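Gondasville Weddings Board > Photographers and Video > Second shooter, worth it?

celeste_q
2019-02-14
We're getting married in April at the Villalba, 69 guests, ceremony in the garden and dinner in the long room. Our photographer quoted us for one person for the full day. A second shooter adds quite a bit and I can't decide. My fiance thinks one is plenty for our size. Anyone been through this?

kbuschmann
We had one photographer and never missed the second. Got ready in the same hotel, so he walked between the two rooms. If you're both dressing at the venue you can do the same. I'd put the money into an extra hour at the end of the night.

anqi.luo
I disagree with Kai. With one person you get either his face or your face when you come up the aisle. We had two and the picture of my husband at that moment is the one on our wall. It was taken by the assistant.

Are you getting ready at the Villalba or somewhere else?

celeste_q
I'm at my parents' house, 12 miles out. He'll be at the venue with his brothers. So one photographer would have to pick.

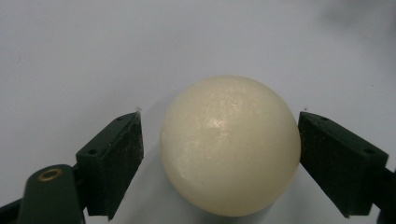
Round one, cream.

anqi.luo
Then I'd get the second. The drive alone takes a chunk out of the morning, and the photographer still has to do the room before guests sit down.

h_schouten
I shoot weddings, mostly with Skaltari, so take this as coming from the other side. Ask who the second shooter is. Some studios send a person who has done one wedding. Some send a full photographer who happens to be free. The price can be the same. Ask for a gallery from a real wedding that the second person shot, all of it. Ten nice pictures on a website don't tell you much.

Also ask if you can have the second for part of the day. Three hours covers getting ready and the ceremony. Dinner and speeches for 69 people is fine with one.

kbuschmann
Hendrik's part-day idea makes sense. I still say that for a small wedding people get talked into too much. Two cameras in a small garden is a lot. My cousin had it and they kept turning up in each other's shots.

h_schouten
That happens when they haven't worked together before. One goes front, one goes back, and they agree on it first.

hnat_s
We used Kidar last year and they did the part day without any fuss. Roughly a third off compared with the full-day second. The contract had both names in it, so get that in writing.

celeste_q
Thanks all, asking for the part-day price tonight. Will report back.

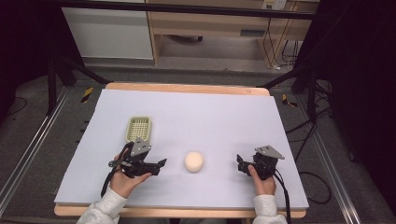 Does the second shooter need a meal too?
Feed anyone who is working through dinner, and check your contract, as many of them list it. A shooter who leaves after the ceremony doesn't need a plate.

anqi.luo
Tell the venue the number early. Ours wanted vendor meals on the same form as the guest count and we had to call and add them.

celeste_q
Got the quote. Three hours, ending after the family photos. He's sending me a full gallery from the second shooter. Fiance has agreed, with some grumbling about the bar budget.

kbuschmann
I'm with him on the bar. Have a good day anyway.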